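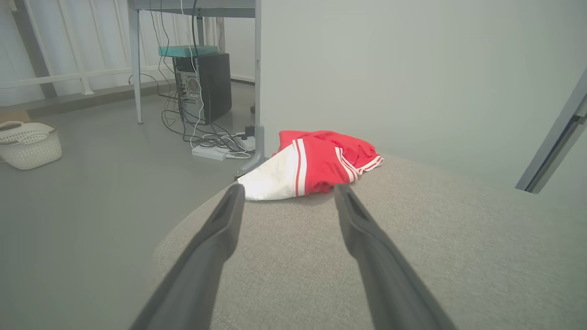 Darius Lazăr: I would not close this as a grasp fault. Grasping a soft item off a soft seat is the part that mostly works now. What does not work is everything the customer means by "put the laundry away", and the ticket title says laundry, so that is what we should be answering.

Search tickets
Enter keyword or ticket number

Ticket title: Laundry task stalls after first pick, red and white garment
Product: Drestov arm, two-finger gripper, Stidlow task planner
Site: Pîrvu
Status: Open, waiting on vendor
Priority: Normal

Problem as reported

Task is "pick up garment, flatten, fold in half, place in basket". The arm approaches the garment on the upholstered seat, closes, lifts, and then holds position until the planner times out at 60 seconds. Releasing by hand and restarting gives the same result. The operator asks whether the unit is defective or whether folding is simply unsupported. The sales sheet from Drosesdale lists "light laundry" without further detail.

Log, May

09:10 – Restarted planner and arm controller. No change.

09:25 – Checked finger travel with no load. Full open, full close, no error codes. Repeated with a dish towel on a hard table. Pick succeeded, lift succeeded, flatten step started. Flatten was poor but it did start.

09:50 – Moved back to the seat with the original garment. Stall reproduced on the first attempt. Force reading at close was higher than with the towel. Suspect the fingertips are taking seat fabric along with the garment.

10:15 – Raised approach height by 2 mm. Garment came up cleanly. Planner still stalled, this time with the message "no corner found". Finger force normal, so the seat fabric theory explains the high reading and does not explain the stall.

10:40 – Read through planner output. After the lift it looks for two free corners before it will try to flatten. A towel hangs from one corner and shows the others. A bunched garment with trim at the hem hangs as a lump. The planner takes the white against the red as an outside edge, rejects it on the next pass, and starts over until the timer runs out.

11:05 – Switched off color edges and used depth only. Timeout again. Depth on gray woven fabric is fine. Depth on a hanging lump of cloth is noisy and the corner score never passes the threshold.

11:30 – Ran the task with flatten and fold removed: pick up, carry, drop in basket. Set for 10 attempts. All completed except one, where the garment caught on the basket rim and the arm stopped as it should.

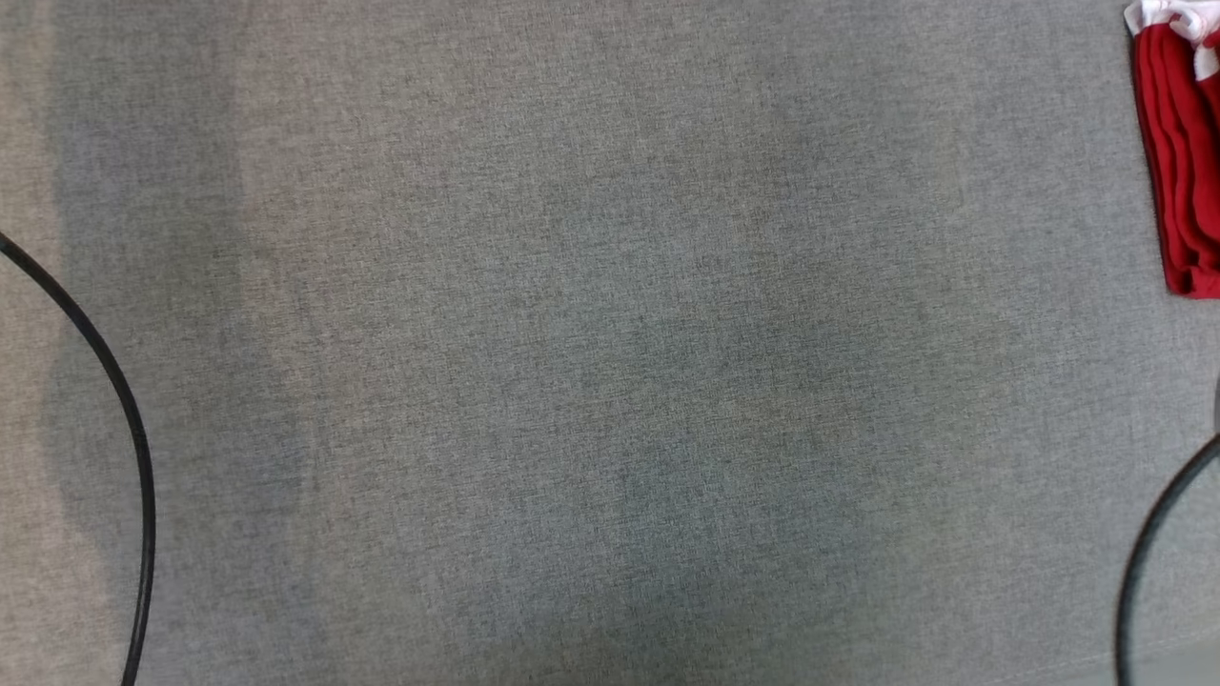 Attachment 2: seat fabric from overhead, red cloth at upper right, black cables left and lower right.

11:50 – Cable check. The planner has no class for cables and handles anything thin and dark on the surface as shadow. Laid a spare black lead across a test board and asked for a sweep along it. The arm swept straight through. Separate ticket to be opened, as this matters more to a home user than the folding does.

12:20 – Call with Stidlow support. They confirm that fold routines were tuned on flat rectangular items up to 400 mm on the long side. Shirts and shorts are "attempted". Asked what attempted means for a customer. They will come back on that.

Findings

Arm and gripper are within spec. No parts to be replaced.

The stall is planner behavior and will occur with most clothing that starts out bunched. It is repeatable, so the operator has not done anything wrong.

Picking up clothes and dropping them in a basket is usable with supervision. Folding clothes is not usable at this site on the current release. A person does the same item faster than the planner reaches its first timeout, and I would say so in the reply.

Workaround

1. Set approach height to plus 2 mm on any padded surface.
2. Use the pick-and-drop task for clothing. Leave folding off.
3. Keep leads clear of the reachable area before each run.
4. If folding is needed for a demo, use a plain towel on a hard table.

Comment, Darius Lazăr, 14:05

Agree with the findings. Please change "usable with supervision" to say that someone has to be in the room – a customer will read supervision as checking on it from a phone. I have asked Drosesdale to take "light laundry" off the sheet or replace it with "garment pickup". No answer yet.

Comment, 14:30

Wording changed. Cable ticket opened and linked. Keeping this one open until Stidlow defines "attempted". Next action is with them.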